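Éloge du faux raisin

Par Pavithra Kartha

Je dois commencer par un aveu : pendant longtemps, j'ai méprisé les fruits artificiels. Dans la maison de mes parents, il y avait une coupe en verre avec des pommes trop rouges et un raisin en plastique, et ma tante Krishnan l'essuyait chaque mercredi avec un chiffon humide. Je trouvais cela triste. Un fruit que l'on doit dépoussiérer, me disais-je, c'est un fruit qui a raté sa vie.

J'ai changé d'avis, et je voudrais expliquer pourquoi.

Le vrai raisin est un mauvais décor

J'ai tenu pendant deux ans la petite boutique Havden, où l'on vendait des paniers et des caisses en bois. Une caisse vide ne se vend pas. Le client la regarde et il voit des planches. Il faut mettre quelque chose dedans, et au début j'y mettais du vrai raisin, acheté le matin. Le soir, les grains du dessous étaient écrasés, le bois portait des taches, et les moucherons arrivaient avant les clients. J'ai jeté presque 5 kilos de fruits en un seul mois d'octobre. Je n'en suis pas fière.

On me répond souvent que le faux est un mensonge. Je ne suis pas d'accord. Le mensonge, ce serait de faire croire à quelqu'un qu'il va manger. Dans une caisse d'exposition, personne n'attend son dessert. Il me semble plus honteux de laisser pourrir une bonne grappe pour faire joli.

Ce que l'œil demande

Un bon faux raisin n'a pas besoin d'être parfait. Il a besoin de briller un peu, avec des rouges qui vont du bordeaux au lie-de-vin. Le bois clair fait le reste. Une caisse à lattes convient très bien, parce que la lumière passe entre les planches et que la grappe garde son poids pour le regard – même si elle ne pèse rien dans la main.

Je conseille aussi de ne pas remplir. Une grappe contre le bord, quelques feuilles vertes posées à plat, un grain d'une autre couleur tout seul sur une latte : cela suffit. La caisse trop pleine ressemble à un catalogue, et j'ai assez feuilleté ceux de Weltaler pour savoir que l'on s'y ennuie après la page 8.

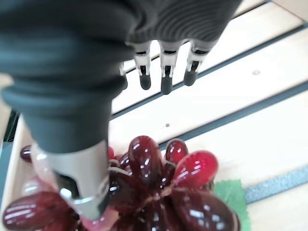
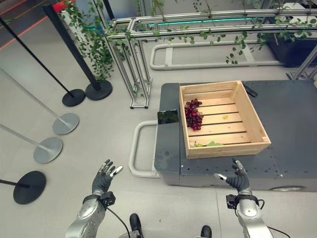 Raisin rouge brillant et bois clair, l'accord que je préfère.

Et la poussière ?

Elle reste le seul vrai reproche. Je lave mes grappes à l'eau tiède, avec une goutte de savon, et je les laisse sécher la nuit sur un torchon. Ma tante avait donc raison avec son chiffon, mais je ne le lui ai pas encore dit.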